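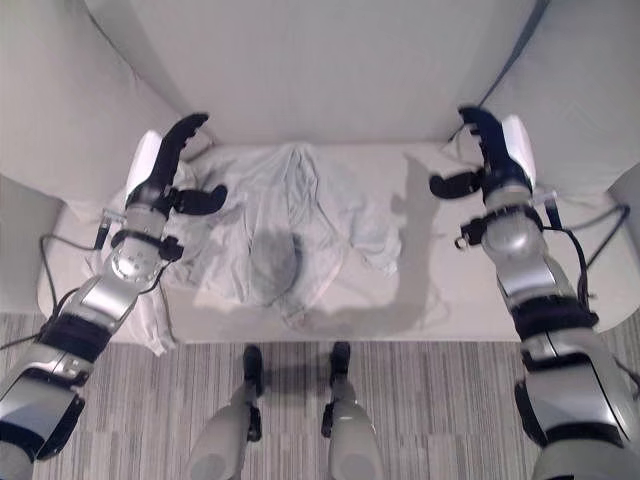 Damilola Nwankwo wrote under our June results that a student team which spends a term on picking up one shirt has been given the wrong assignment. The comment went on to say that the same students could have built a line follower, a sorting arm and a small delivery cart in that time, and would have had three working machines to show an employer.

I supervise the team in question, and I think the complaint deserves a proper answer. Part of it is correct. A line follower teaches closed-loop control in a form a beginner can see. A sorting arm teaches calibration. Our first-year students at Grodbridge build both, and should. The disagreement is over what the second-year club ought to do, and over what a result is.

The task is called Shin in our course notes. A two-armed robot on legs stands at a couch with a garment left on the seat. It has to take hold of the garment, lift it clear of the cushion, and put it in a bin to the right of the couch. The garment is dropped by hand before each trial, so the starting shape is never repeated. Each trial is limited to four minutes. A trial counts only if the cloth ends up in the bin with no part hanging over the rim and no student has touched the robot.

Between the first logged trial and the last we ran 721. The success rate was poor for most of that period and fair at the end. I won't defend the number. I will defend the log.

A rigid block has a pose. Six values describe it, and once the arm has those six values the remaining work is mostly arithmetic. A dropped shirt has no pose in that sense. The sleeve may be under the body or folded back across it. Pale cloth on a pale cushion gives the vision software very little contrast at the edge, and the arm's own shadow often gives it more. Early in the term our segmentation treated the shadow of the gripper as a second piece of fabric and closed on bare cushion. Two students spent 11 days on that fault. They tried a brighter lamp, which made the shadow harder. They tried a second lamp, which worked in our room and failed in the room next door. In the end they used the arm's known joint angles to predict where its shadow would fall and masked that area out, and they wrote down what the mask cost them in lost cloth pixels.

No kit would have handed them that problem. Kits are designed by people who have removed it.

The same goes for the fingers. We started with smooth pads and changed to a toothed inner edge. The teeth hold cloth well. They also catch the upholstery if the approach is a few millimeters low, and then the arm pulls against the couch and the legs have to absorb the load. A team working on a bench-mounted arm never meets this. Ours had to bring the balance controller and the grasp controller into the same discussion, which meant bringing the students who wrote them into the same discussion, and that took longer than the code.

The stronger objection is about fairness in assessment. A group with a hard task and a low score looks worse on paper than a group with an easy task and a full score. The Lorkitz league ranks entries by completed runs, and under that rule we placed seventh. Students notice. One of mine asked, reasonably, why she should choose the harder track next year.

My proposal is to score the fault record as well as the runs. Every team already keeps one, or claims to. Let a judge pick 7 failures at random and ask the team to say what happened, how they know, and what they changed. The Flistell workshop has graded its capstone projects this way for two intakes, and the main drawback is judging time, since each interview runs long. I would accept fewer entries to pay for it.

I would also keep the completion score. Without it a team can explain its failures very well and never fix one, and I have supervised that team too.

Next term the garment changes to a towel, which the students expect to be easier. I expect the corners to be a problem.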